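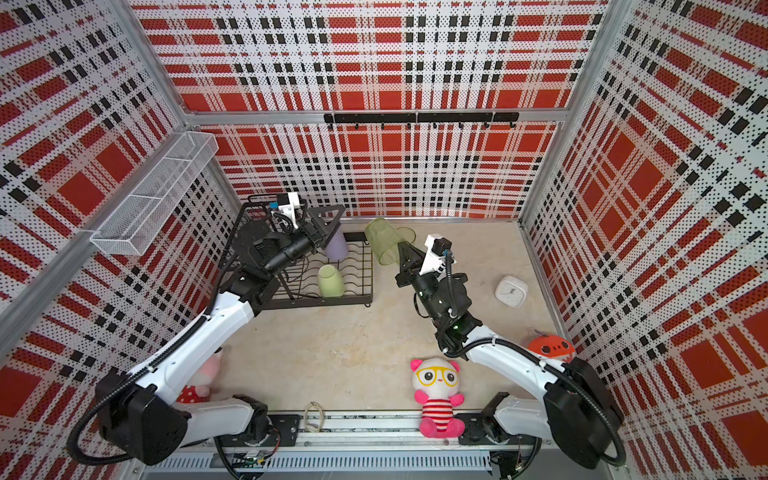 Dish rack tips from the Okero open day

Posted in: Kitchen, Washing up

The Okero workshop in Vernport opened its doors one Saturday in September, and I went along with my sister-in-law, who wanted to see the robots. I write about kitchens, so I spent most of my time at the dish rack table. Two arms work there over an ordinary dark metal rack with a few colored cups, and the staff talk you through what they are trying to get the arms to do. I stayed through two demonstrations and came home with four pages of notes, most of them useful to anybody who washes up by hand.

The demonstrator was Pak-hei Chiang. He said a machine has no patience with a badly laid out drying area, so his team had to think hard about theirs. The tips below are partly his and partly mine.

Load from the back

Put the first cup at the back of the rack and work forward. If you start at the front you will be reaching over wet cups with every one after that, and sooner or later your sleeve catches a rim. The same goes in reverse for unloading: front row first.

With two arms the order matters even more, as one can block the other. At home the equivalent is two people at one sink. Agree on who loads and who dries, and have the drier take from the front.

Tilt anything wide

A wide cup set flat on its rim holds steam inside and leaves a ring on the counter. Lean it so one side of the rim is raised. If it won't stay up, rest it against the outside of the rack. Narrow-topped cups and bottles need more time than wide ones, so give them the spot with the most air.

Pak-hei's rule for a tilted cup is to touch it on the side before you lift, and feel whether it wants to roll. I tried this at home with my tall glasses and I do think I knock over fewer.

Grip low on the body

Handles are for drinking. For moving a wet cup in or out of a rack, hold the body below the middle. Handles on cheap cups get slippery with soap, and a cup held by its handle swings into its neighbor. If you have weak hands, dry the outside of the cup with a cloth before you pick it up.

Leave a gap

You should be able to get two fingers between one cup and the next. This is the tip I ignore most often. A crowded rack dries slowly, and everything has to come out before you can get at the one cup you want. Run the washing in two loads if you need to.

Hang what you can

A row of small hooks on a bar over the work area is a good idea and I have copied it. Mine came from Grunau, the hardware store on the hill, and holds measuring cups, the bottle brush and a small strainer. Keep hooks evenly spaced and don't hang anything long enough to touch the rack. Screw the bar in. The stick-on kind came down on me twice, both times at night.

A wire basket fixed along the side wall works the same way for flat things such as lids and sponges. Get one with dividers or it all slides to one end.

Clear the landing area

Decide where a dry cup goes before you pick it up. Keep one patch of counter next to the rack free for this, on whichever side your cupboard is. Stray toys, mail and phone chargers should go at the far edge or somewhere else.

Use solid colors for the sink cups

If you have children or poor eyesight in the house, give each person a cup in a plain color. Purple, green and so on are easy to tell apart from across the room, and you can see at once whose is still in the rack. See-through cups are harder to spot and get knocked more. Clear ones in our house now live on the upper shelf.

Look after the wood

Wooden counters stain where water sits. Wipe under the rack every evening, and lift the whole rack out once a week to let the surface air. For tan marks I use a paste of baking soda and water, left on for 22 minutes while I do the floor, then wiped off with the grain. Oil the counter afterward and keep the rack off it for 48 hours.

Practice slowly

One of the visitors asked how many tries it takes. Pak-hei said the team had logged 3000 cup moves at that table before the summer and that the slow ones were worth more to them than the fast ones. I can't speak for robots, but a teenager learning to empty a rack does better with the same advice. Broken cups mostly come from hurrying the last three.

The workshop is behind the Đỗ bakery, up the ramp. Parking is poor on that street, so use the lot by the library. They had tea but ran out of milk by three o'clock.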